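Budget thread, February 2024. We've been pricing a second two-arm station for the shop and I said I'd post how the numbers shake out. Going to break it up into parts.

First, the arms get all the attention in the quotes, but they were the easy part. We already know what we want there. It's the stuff under and next to them that keeps moving the total.

Kavalside quoted 2970 for the table, frame and mounting plates as one package. Trarnov came in at 2865 for the same list, but without leveling feet or freight. Add those back in and Trarnov is the higher one. 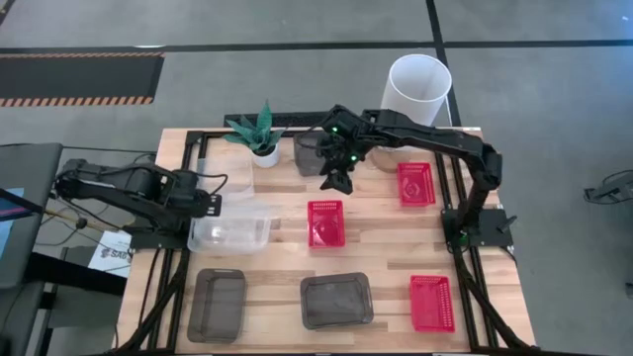

Lead time matters more to us than the gap in price. Kavalside says 6 weeks. Trarnov says 91 days and wouldn't put anything firmer in writing. If we want the second station running before October, either one works, but I'd like the slack.

Bins and baskets are a small line and I still got it wrong last time. I budgeted for one set and no spares. Parts get dropped or cracked, or they walk off to another bench. This time I'm putting two full sets on the order, same sizes, same colors. Mixing sizes later means redoing the layouts.

Janssen does our cable and connector orders. I've asked them for a price on spare arm cables plus sleeving. Still waiting. If you're planning one of these, get the cable price early – it was the last quote to arrive last time too.
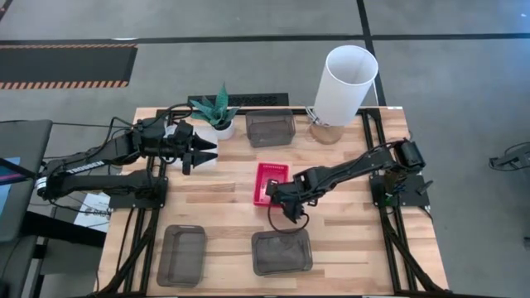 Floor space is the next line, and it's the one people leave off. We pay Gratcombe by the square foot, so a station costs whatever the table covers plus the room you need to walk and reach into it. I measure to the floor tape and not to the table legs. The black lines across the gray floor behind the table are the kind I mean. Also leave room for a monitor off to the side, and something for it to stand on.

Things I'm not buying new: the lamp, the monitor, the mat. We have extras of all three in storage.

Where it stands now: Kavalside for the table package, double bins, cables on hold until Janssen answers. The purchase request goes in once I have that number. I'll add the final total to this thread.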